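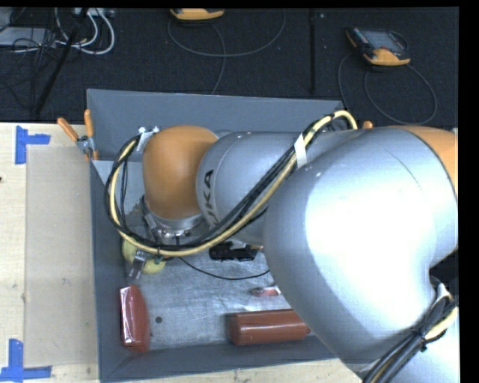 August, 4:40 pm. Staging deploys for Hakstead still hanging on the secrets step. Pipeline sits at "waiting for lease", then dies after 76 sec.

Ekene thinks token TTL. Checked, TTL is 2000 s, fine. Tried bumping the retry count anyway, no change.

Rolled the Sullow chart back to 17. Same hang, so not the chart. Put 18 back.

Lucinda found it (I think): namespace got renamed in the Greenberg cluster, policy path still has the old name. Renders ok, just never matches. Would be nice if it said so in the logs!!

Patched the path by hand on staging only. Deploy went thru in 36 sec.

todo
- same fix in the template repo, seperate PR
- ask Lucinda who else uses the old path, Tiniment maybe
- revert my retry change
- prod: don't touch till Ekene has reviewed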